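From: Ketill Damgaard
To: handling-practice list
Date: 20/07/2026
Subject: Re: Draft 7, section on home recording of cloth tasks

Tia Wainwright wrote:

> Draft 7 is up for comment. The main change is in clause 10, which now reads: "Before each take the operator shall clear the work surface of all items other than the garment, and shall use a plain covering that contrasts with it." Napaporn and I both feel this gives cleaner data and makes takes comparable between sites. There is also a new rule that the garment starts from one of 20 listed poses. Could we have objections before August, please, so that Dirnalis can start on the checklist.

Tia, all,

You asked for objections, so I'll start with clause 10. I don't believe it, and I don't think anyone outside a lab will follow it. Who is going to strip a bed down to a plain cover before every single take? People will tick the box and carry on. Then we have a standard that says one thing and a pile of recordings that says another, and I'd sooner have no clause at all.

Look at ordinary bedroom work with a pair of hand-held grippers.
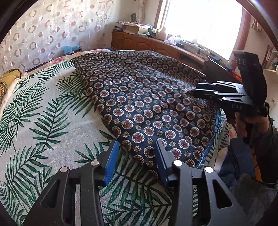

Printed cloth lying on a printed sheet is what people have at home. If a policy can only find a hem against plain grey, I'd like to learn that before Kedo puts it in somebody's house. The draft offers no evidence that plain covers help with anything except making the sample reel look tidy. Bjartur's Gruvora trial gets quoted for this, but all 3556 takes in it were done on one table with one kind of towel. That is a result about towels.

I have the same doubt about the 20 starting poses. A pyjama top doesn't land in a listed pose. If you make people arrange it first, you have trained the operator, and you've thrown away the part of the job that is hard. I asked Dolores Marchetti how long her people would need to match a pose from the sheet and she just laughed.

What I would accept is a rule about what gets written down. Say what the covering is, whether it is patterned, what else is on the bed, and which hand tool did what. Leave the room alone.
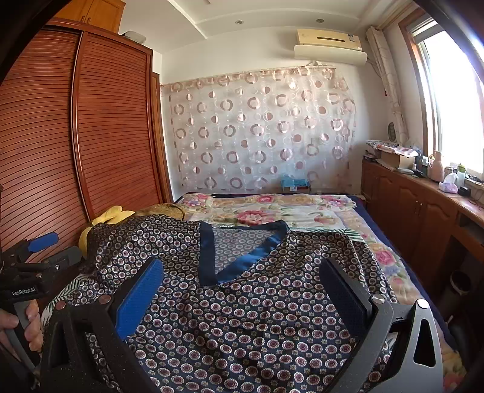 On light, the draft says "even, diffuse lighting" and leaves it there. Even by whose measure? Bedrooms have windows, and a window that goes completely white in the recording is a fact of life. Either give us a test that an operator can do without a meter, or drop the line and ask for the window position in the notes.

One thing I do want made stricter is privacy. Clause 7 says personal items "should" be removed. Papers and labels left on a side cupboard matter far more to me than whether the sheet has leaves on it — that "should" needs to be a "shall", with a named person at each site who checks. Hjaltadóttir had wording for this in the last round and I can't see why it was taken out.

So, from me: no to clause 10 as written, no to the pose list, yes to clause 7 once it's been fixed. If Napaporn has numbers comparing plain and patterned covers on anything other than towels, please post them to the list and I'll read them properly.

Ketill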